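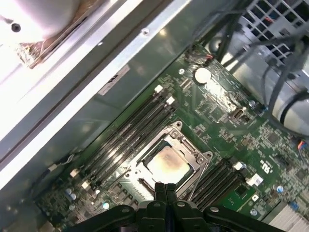 What do you do with an old server when you move your files off it? I wiped the drives, kept the parts I could use and took the rest to the recycling center in Pultwood.

Most of the work was in the files. I had been putting off the move since spring and finally started in September, when the electric bill came in at $261 and I decided the thing in the closet had to go.

The final tally was 2,588 folders. A lot of them were duplicates from the years when my backup plan was to copy everything into a new folder with the month in the name. I deleted the obvious copies first and then sorted by size, and that got rid of more than I expected. There were 20 copies of the same tax spreadsheet.

Photos took the longest. My cousin Flora Rennie had scanned all of our grandmother's albums from Tirmont and named the files by album and page. I left her names alone. My own pictures were a mess, so they went into one folder per year and I stopped there. I may sort them better someday – probably not.

Everything now lives on two external drives. One stays on my desk and the other is at Aurelia Mocanu's house across town. We swap every 3 months and I keep one of hers in return. Both drives are encrypted, and the passwords are written down on paper in the safe.

A few things I would do differently. I would check the old drives for errors before copying, since one of them failed partway through the music folder and I had to go back to the CDs. I would also write down which accounts sent mail through the old machine. The printer still tries to email scans to it.

The closet is quiet now and I have a shelf back. The bill for October isn't in yet. I'll add it to this post when it comes.

Next up is the box of MiniDV tapes, if I can find a camcorder that still plays them.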